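Broltier Bench Notes, December

Buttons before dishes: where general-purpose hands stand on chores

Several readers wrote in after the last item on warehouse tuggers with the same question, put more or less politely: can one of these machines do a chore yet? The short answer depends on how the chore is written down. "Empty the dishwasher" is a paragraph of work. "Press the green button on the second box" is a line. Most of what can be bought or leased today is working at the level of the line, and a fair amount of it is still missing.

Push buttons deserve more attention than they get. A shop floor is full of them, and so is a house, if wall switches, kettles and washer panels are counted. None of them move, none of them deform, and their position can be measured once and stored. On paper this is the easiest manipulation task there is. Slavica Karagiannis ran button trials at Ostach through the fall and kept a log of 1,076 attempts on ordinary industrial stations, of which 823 were scored as clean. A clean press in her log means that the intended contact closed, no other contact closed, and the housing stayed where it was.

The third condition accounts for more of the failures than the other two. A station bolted to a machine guard can take a sloppy push. A station resting on a table slides, tips or rotates, and after that the stored position is wrong. People hold the box with the other hand without thinking about it. A single arm has to press straight down, or the box has to be sitting on something with grip. Ostach now puts a padded mat under part of the work, which helps with sliding and introduces a new error, as the box sinks slightly under load and the end of travel is harder to read from the wrist.

The second group of failures is neighboring contacts. A hand with five fingers has four that are not wanted when one is pressing. They have to go somewhere, and if they are curled they hang at about the height of the next button over. Nermina Obradović, whose small firm Obradović does guarding and controls work for packaging lines, considers this the main argument against humanlike hands for panel work. A plain rod with a rubber tip would beat them on every measure she cares about. Her customers don't ask for a rod. They ask for something that can press the button, then pick up the dropped fitting, then move the cup somebody left on the conveyor cover.

Rotary selectors are harder again. A selector wants a pinch, a turn through a fixed angle, and a release that doesn't drag the knob back. Most current controllers treat this as three separate motions, with a pause between each. Ostach does not include selectors in the 823, and the log has a separate sheet for them that Karagiannis would not describe as finished.
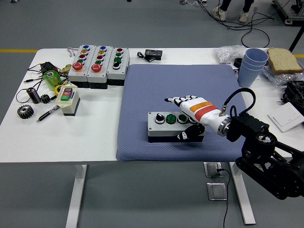
Emergency stops need a paragraph of their own. They are large, red and easy to hit, and in that sense they are the friendliest target on any station. They also latch. Resetting one takes a twist or a pull, depending on the type, and a machine that can press a stop but can't reset it has made work for a person. There is also the question of whether it should be allowed to reset one at all. Haris Hodžić wrote the Brustier site rules on this and his position is firm: a machine may press any stop at any time, and may never release one. We would expect most plants to land in the same place.

Clutter is the remaining item. A clean bench with one station on it says little about a real job. Mixed benches, with gears, pens, cable, tape and a sheet of clear plastic among the controls, are closer to what a maintenance cart looks like at the end of a shift, and closer to a kitchen counter too. Thin cable and transparent film are the two things depth sensors still handle worst. Soft food is a third problem, of a different sort. A slice of bread can be lifted easily enough and will often come back with finger marks in it, and a grip tuned for a steel gear is of no use there.

For households, then, the position is as follows. A wall switch at a known height is within reach. Stacking plastic cups is within reach if the cups are rigid and all the same. Separating two nested cups is unreliable, as one hand has nothing to pull against. Anything involving a bag is a research topic. Lorenz Baumgartner keeps a list of 123 household tasks, each written as a single sentence, and has marked 4 of them as ready for use without a person in the room. Two of the four are switches. He adds to the list more often than he marks it.

For shop floors the outlook is somewhat better. The panels can be moved to suit the machine, the lighting is steady, and the station can be bolted down. Readers planning a trial should start there, with the housing fixed and the stops wired to a monitored circuit, and should record side contacts from the first day. Karagiannis has agreed to share the blank version of her log sheet. Requests can be sent to the usual Broltier address with "button log" in the subject line.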